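Two baskets on a shared table, how do you keep them sorted?
Lurka Community Help > Home and shared spaces > Storage

Reslow

Hello all. I look after the common table in a small shared workroom. There are 25 of us with a key, but on a normal day much fewer people come. The table is white and quite big, and it stands against the wall, so everybody who passes puts something on it. Bananas lie next to pens, somebody's apple rolls under the papers, and by four o'clock there is no place for a cup.

In November I bought two wicker baskets, the same kind, low and rectangular. One is for fruit and one is for office things. I wrote the names by hand and placed them in front of the baskets. For the first days it went well. Now I find fruit between the baskets again, and sometimes a pen between the apples. When I asked, people told me that they had not noticed there was a difference, they saw only "the baskets".

My questions are these:

Is it a mistake to use two baskets that look the same? I like them and I would prefer not to buy again.

Where should the label be, on the table or on the basket itself?

Does fruit stay good in wicker, or do I need something under it? Last month I had a soft pear and the juice went into the weave. I washed it but the smell stayed for many days.

I must also say that my spelling in English is not perfect. A colleague has already laughed at "supplees", so you do not need to tell me. I will write it new when I know where the label should go.

The table is 70 cm deep, so I can't put the baskets one behind the other and still have space to work. They must stand left and right, with the middle free.
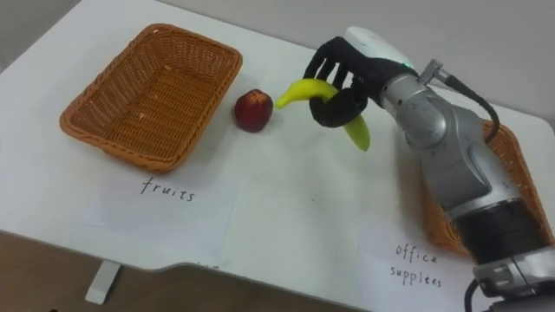

The fruit label, with the banana and the red fruit still outside the basket.

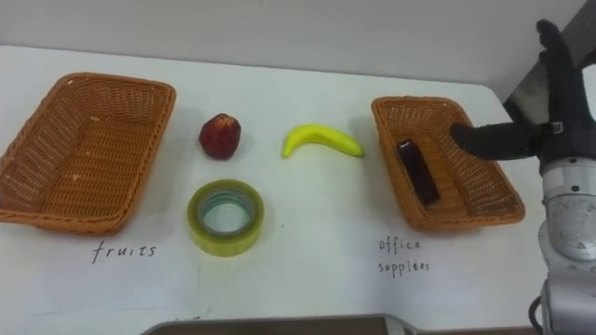
Thank you in advance for any idea. I don't want to send another message to the whole group, I have sent 3 already and I think they are tired of me.

Stustau

Hi Reslow, same baskets are fine, we had the same situation in our kitchen at work. What helped us was to make them different in one simple way. We put a green cloth in the fruit one and left the other one as it was. After this people knew from the door which one is which and the labels became almost unnecessary.

The cloth also answers your question about the wicker. Fruit can lie in wicker without problem, the air comes through and this is good for it. But you need something washable on the bottom, because juice in the weave is very hard to get out. A cotton tea towel folded once is enough. Change it when it has spots. Before you put it in, turn the basket over and knock on it, there are always small crumbs in the corners.

For the smell: warm water with a little vinegar, a soft brush, then let it dry completely in a place with moving air. Not on a radiator, the wicker becomes brittle and the rim starts to open. I have lost one basket like that.

About the label, I would tie it on the front side of the basket with string. If it lies on the table, somebody moves the basket to wipe and puts it back on the wrong side, and then your label is telling a lie.

One more thing — keep the bananas apart from the apples if you can. Apples make the bananas ripe faster. In our kitchen the bananas hang on a hook and they last longer.

Sandhu

just get a drawer for the pens

Reslow

Thank you both. Stustau, the cloth is a very good idea and I have a tea towel at home which I never use. I did not think about the basket being moved with the label staying behind, but this can be exactly what happened, because our cleaning is in the evening and the table is wiped every time.

Sandhu, we have no drawer in this table, it is only a top with legs. And if I put the pens in a cupboard then people take new ones from the box and the old ones come back to the table anyway.

Can I ask one more thing about the string? The rim of mine is braided and quite thick. Do I go around the whole rim, or is it possible to pass the string through the weave under it without damage?

Stustau

Through the weave, just under the rim. Use a blunt needle, the big one for wool, and push slowly between two strands. Don't pull it tight, the card should hang. I use thin card, the paper gets curly after a week or two. And write with a thick marker, thin letters are hard to read when you stand.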